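Speaker notes: Opening up old desktops - what to look at before anything comes out
Piyumi Hettiarachchi, Zimotine repair workshop

Running time 40 minutes with questions. Slide numbers are in the handout. Keep the side panel of the Emine unit off from the start so people can come up during the break.

Slide 1. Title
Leave up while people sit down. Mention that the handout has the torque notes and the sorting sheet, so they need not copy from the screen.

Slide 2. Where the machines come from
The Patwary offices replaced their desktops last October. 86 towers came to us, all with the drives already removed. They are the source of every fault rate I give today, so say clearly that it is one batch, one age, one kind of use. Do not let anyone quote it as a general figure.

Slide 3. Order of work
Power lead out, then hold the power button in for a few seconds. Side panel off. Case flat on the bench with the open side up. Strap on, clipped to bare metal on the chassis and not to a painted surface. Then look for two minutes with hands off the machine.

The two minutes matter. In our batch log the most common avoidable damage was a connector pulled at an angle by someone who had not seen its latch. Second was a cable tie cut together with the insulation underneath it.

Slide 4. Cables first
Trace each run from the supply to its far end before touching a plug. Typical list for this class of machine: main board power, processor power, drive power, drive data, front panel, fans. If two runs are tied together, write down the order they lie in. Putting the thick one back on top of the thin one is the usual reason a side panel will not close.

Ties: cut on the side of the knot, blunt-nosed cutters only. Hook-and-loop strips go back in afterwards. Do not use new plastic ties during testing, as they will only be cut again.

Slide 5. Main power connector
Press the latch fully, rock the plug along its long axis, lift. Never pull on the wires. If it does not move, the latch is not clear. Check the housing for browning around individual pins before refitting. Any browning and the board goes in the Gondus tray for a closer look, whatever the tester says.

(Pause. Somebody usually asks about contact cleaner. Answer: not on a discoloured pin, replace the housing.)

Slide 6. Capacitors
Point with the stick, not a finger, people at the back cannot see a finger. Look along the board at a low angle with a lamp from the side. A healthy can has a flat top. A domed top, a crust at the base or a can leaning on its neighbour all count as a fail on the sorting sheet. Solid polymer types rarely show anything, so a clean look is only a first sort and the bench test still follows.

We logged 3,243 individual capacitors by eye. It took far too long. For the next batch we will log by board.
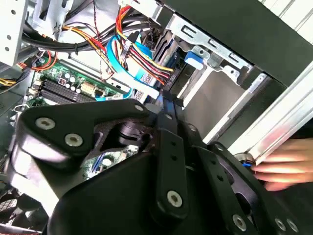

Slide 7. Memory slots
Brush, then air, then brush again. Open the latches fully before lifting a module. On some boards the latches at one end foul the graphics card, in which case the card comes out first. Note which slots were populated, as the pairing differs between makers and the manual is not always to be found.

Known-good module in the first slot, power on, listen for the beep. Then move it along one slot at a time. Eight minutes a board with practice. A slot that only works under finger pressure is a failed slot - mark it and move on.

Slide 8. Edges and mounting hardware
Clips and brackets at the edge of the board are easily lost and seldom match between cases. Bag them with the screws from the same machine. One bag per machine, labelled with the bench number. A stray screw under a board will short it, so tilt the empty chassis and listen before refitting.

Slide 9. Results and storage
Working boards go on the shelf in antistatic bags, slot side up. The shelf holds some 700 at present, including the older stock. Do not promise anyone a particular model from it.

Slide 10. Questions
If there is time, repeat the latch demonstration from slide 5 on the Emine unit. Spare straps are in the grey box under the lectern. Collect them at the door.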